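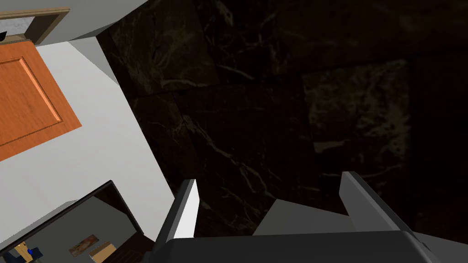
Dark marble, pale veins.

1/ OK so my building switched to an online rent portal and I have had a week. Thread, for anyone whose landlord just sent them a cheerful email with the word "streamlined" in it.

2/ I rent at the Janusska, 18 units, mostly people who've been here forever. Since I moved in, rent has worked like this: you write a check, you drop it in the slot by the mailboxes, you forget about it for a month. Lovely system. Zero passwords.

3/ Then in July we all get an email from Texier, the management company. Starting with next month's rent, everything goes through something called Plorkex. Checks "will no longer be supported." I didn't know a check needed support but fine.

4/ I sign up. It wants my phone number, my employer, my emergency contact and a "resident interest" from a dropdown. The choices are Fitness, Pets, Travel and Savings. You cannot skip it. I am now on record with my landlord as a Travel person.

5/ Then I get to the payment screen and there's a line under my rent that says "convenience fee." If you pay by card it's a percentage, and on my rent that comes to $73. A month. To give them the rent.

6/ I mean, I sat there and did the thing where you refresh the page like it might be embarrassed and go away.

7/ There's a bank transfer option that costs $2, which sounds OK until you try to set it up. They send a tiny deposit to your account to verify it. Mine took so long to show up that the verification expired, and then the portal locked the bank option and left me with... the card.

8/ And rent's due on the first, and the late fee is $109. So now I'm doing math at my kitchen counter at 11 at night about which fee I would like to pay for the privilege of paying.

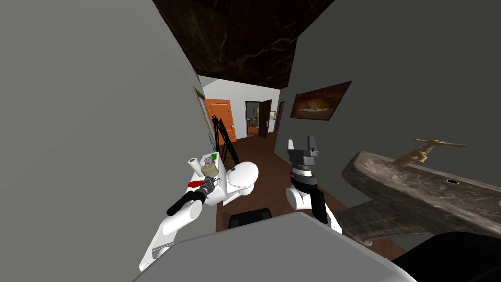
9/ Called Texier the next morning. The hold recording told me I could get faster help in the portal. I opened the portal while on hold. The help button in the portal told me to call Texier. So that was a nice little loop we all took together.

10/ When I finally got a person (she was really nice, none of this is her fault) she said the fee isn't theirs, it's Plorkex's. So I wrote to Plorkex. Plorkex says fees are "set in partnership with your property manager." Great. Love that for both of them.

11/ So I did the thing I should've done at the start and dug out my lease. The payment section says rent is payable "by personal check or money order." That's the whole sentence. No portal in there, no convenience anything.

12/ If you're going through this, go read yours before you pay anything! Rules are different all over and I'm a person with a dropdown menu opinion, I'm not a lawyer. But some places do require landlords to give you a free way to pay, and your local tenant line can tell you in one phone call.

13/ What I did: emailed Texier, quoted the sentence, asked them politely to confirm in writing that a check was still OK under my current lease. Then I put a check in the slot with a few days to spare and took a picture of it going in.

14/ Also slid a note under my neighbors' doors saying hey, check your payment section. A few of them have the same wording. One has a newer lease with Jemik in it, which is apparently the portal they had planned on before this portal and never turned on. So she is legally supposed to be paying through a website that doesn't work.

15/ Her note back to me just said "should I mail it to the internet"

16/ Got the reply from Texier yesterday. They will "continue to accept alternative payment formats for the remainder of your lease term as a courtesy." A courtesy! It's in the lease! But I'm saving that email in three places.

17/ Haven't gotten anywhere on what happens at renewal. I'm guessing the new lease shows up with Plorkex all over it, and I'm going to ask them to put the fee-free option in before I sign. If anyone's pulled that off with a management company I would love to know what you said to them.

18/ Somebody asked if you can at least change the dropdown. You can! I moved myself from Travel to Savings – and five minutes later got an email offering me renters insurance, which I already have. Through Texier.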